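How Does a Robot Learn to Do the Dishes?
Kids' Corner – quick reads for curious people
By Hiba Nassar
4 Apr 2023

OK, fast question. How did you learn to put a plate in the dishwasher?

Somebody showed you, probably. Then you tried. Maybe you put it in backwards and a grown-up turned it around and sighed. Then you got it. Took you an afternoon, tops.

Robots don't get it in an afternoon. They need examples. LOTS of examples.

What is an example?

Say you want to teach a puppy to sit. You say sit, puppy sits, treat. One example. Do it again tomorrow. Another example.

For a robot, an example is a recording of one job, start to finish. The recording has two parts.

Part one is what the robot saw. That comes from its cameras.
Part two is how the robot moved. Every elbow, every wrist, every finger. All written down as numbers, many times each second.

Put those together and you have a little story. "When things looked like this, the arm moved like that." The computer reads piles of these stories and starts to guess what move comes next. That guessing is the learning part. Grown-ups call it machine learning, or training.

Who moves the robot?

Good one. If the robot doesn't know how to do dishes yet, how can it make a recording of doing dishes?

A person helps! At the lab in Ruvudthorpe a person called an operator steers the robot. Operator moves a hand, robot moves a hand. Operator closes a finger, robot closes a finger. A bit like a puppet, only no strings. The operators get good at it but it is slow. Try buttering toast in ski gloves and you'll get the idea.

The team has a name for each job. The dishes job is called Utano. (There is also a laundry job, Hisimau. That one is socks. So many socks.)

In March the team made 800 recordings for Utano. Of those, 124 got thrown out. Why? A dropped spoon is sometimes fine, the computer can learn from a mistake if somebody labels it. But if a camera stops halfway, the story has a hole in it. Out it goes.

Why so many cameras?

Hold your hand up in front of your nose. Now you can see your hand but not much else. Now stretch your arm way out. Different view, right?

A robot can have cameras in more than one spot. A camera up at the head sees the big stuff – the counter, the sink, both arms. A camera down by the wrist sees the small close-up stuff, like wire and fingertips. The wrist one is great for tricky bits. When you are trying to fit a plate between two skinny wires you want to be right up close.

The computer gets to look at all of them together.

Why do it over and over?

Because no two kitchens are the same, and neither are two Tuesdays. If every recording had the plate in the exact same place, the robot would learn that ONE place. Move the plate over by the width of your thumb and it's stuck.

So the team changes things. Plate here, plate there. Bowl instead of plate. Left hand, right hand. Morning light, lamp light. Its boring to do but it works better. One operator, Mr. Hashmi, once did the same bowl 73 times before lunch. He says he now sees bowls when he closes his eyes.

Pictures from the dishes job:

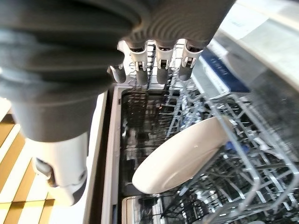
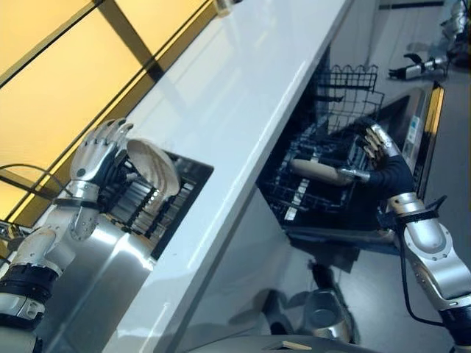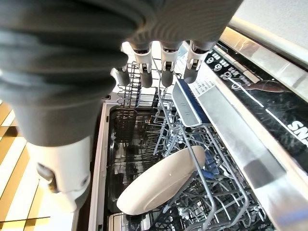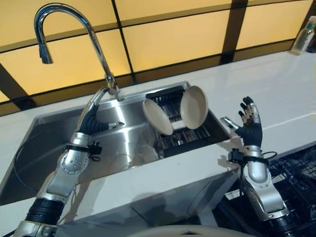 What happens to the recordings next?

First, checking. A person watches each one and types a short label. Something like "put bowl in rack" or "pick up spoon". Plain words. The computer needs those too, so that later on you can ask for a thing in words and it can match them to a move.

Then, the training. Big computers chew on the recordings, sometimes for days. No one touches the robot during this bit. It just waits.

Then the test! The operator lets go of the controls. Hands off. The robot has to try by itself. Sometimes it does great and sometimes it sort of pokes the air next to the plate and stops. When it goes wrong the team writes down what went wrong and guess what they do after that. Yep. More recordings, but of the hard part.

Words to know

Operator – the person who steers the robot.
Recording – what the robot saw plus how it moved, saved together.
Label – the short words that say what is happening.
Training – when the computer studies the recordings.
Gripper – the part on the end of a robot arm that grabs. Some look like a hand, some only have 2 fingers.

Try it at home

You need a friend, a scarf, a plastic cup and a table.

Put the scarf over your friend's eyes (ask first). Put the cup on the table. Now tell your friend how to pick it up, using only words like left, right, up, down, open, close. No saying "grab it"!

Count how many words you needed. Then move the cup and go again. Did the same words work? They shouldnt, unless you moved it hardly at all. Now swap places.

If you want to go further, draw each move in a little box, like a comic. Make one comic for every place you put the cup. Stack them up. You've just gathered your own set of examples.

Questions about robots? Get a grown-up to help you send them in and I'll pick a few for next time. Someone already asked if robots get pruney fingers. No. Next!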